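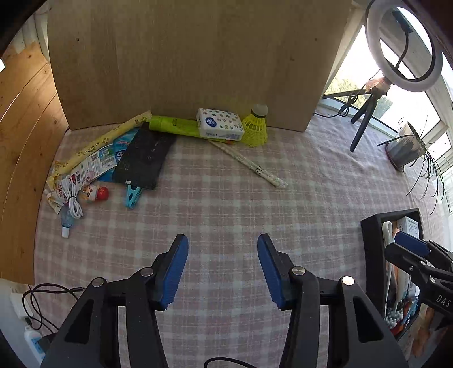
Two handheld grippers with blue rubber finger pads at a cloth-covered table.

Celiler Handheld Gripper – spare pads, pairing and what the rules do and don't cover

Sold by Odlow. Page last revised 2020-05-29.

We sell the Celiler, and we like it well enough. We don't like most of what gets written about tools of this kind, so this page is longer than the maker's and leaves out the word "compliant" except where we can say what it complies with.

What you get

One two-jaw gripper, black, with a set of rubber finger pads and a hex key for the pivot screws. The tray, the charging lead and the second set of pads are extra. Weight without cable is 300 g. Jaw opening is up to 200 mm at the pads, measured with new pads fitted. Worn pads change the number slightly, and the maker's sheet doesn't mention that.

Order number 3267 for the single, 3267-P for the pair.

"Meets robot safety standards"

You'll see this line on other sellers' pages. Ask which standard. The well-known one for industrial robots is ISO 10218, and it was written for robots and the cells they work in. ISO/TS 15066 deals with people sharing a workspace with a collaborative robot. A gripper that a person squeezes by hand is neither of those things, and a seller who waves either number at you should be asked to point to the clause.

That changes the day you bolt the same jaws to an arm. Then you have a machine, somebody has to do a risk assessment for the whole setup, and the person doing it can't borrow our word for it. The Celiler's mounting plate makes the swap quick. We think it makes it a little too quick, and we ship the plate only with a signed order form.

Pinch points

The pads are soft. The jaws behind them aren't. Keep fingers out from between the jaws and keep long sleeves clear of the pivots. The maker's own leaflet gives this one line in small print. A sticker would have been better and would have cost them very little.

Two operators at one table

The pair is sold for two-handed work, and plenty of customers split it between two people. Nothing in the leaflet covers this. Our own house rules, for what they're worth:

Agree who owns the tray before you start.
One set of jaws over the tray at a time.
Say "clear" when you back out. It feels silly for an hour or so.
Run leads toward the back of the table and keep power strips off the walking line.
A light stand needs its feet flat and its own bit of table. Cloths slide, so clip yours down.

Waltraud Hämmerli, who ran our test bench in January, would add a rule against reaching across the other person. We tried to write it down and couldn't find wording that two tall people would follow.

Test objects

The brochure says the Celiler "handles any household object." We'd want to know who picked the objects. A fair set has things in it that are awkward: limp wrappers, a packet of tissues, a cotton swab, a shuttlecock, something round that rolls. If a supplier's grip figures come from wooden blocks, treat them as figures for wooden blocks. There is published guidance on grasp testing, and the useful part of nearly all of it is the dull part – list your objects, fix the starting positions, report the failures along with the rest.

Thygesen and Putari both make pads that fit the same screws. Putari's are cheaper. We have no grip data on either that we'd put our name to.

Pads and care

Wipe pads with a damp cloth. Solvents harden the rubber. Check the pivot screws at the start of each session, and replace both pads together, never one. A pad set costs $33.

Returns

Unused grippers come back for a full refund. Used ones come back for inspection first. If you've drilled the jaws we can't take them, and yes, people drill the jaws.

Paperwork

The maker's declaration is in the box. Read which rules it names before you file it. If your safety officer needs something it doesn't say, write to us with the question and we'll pass it on to Celiler. Replies have been slow.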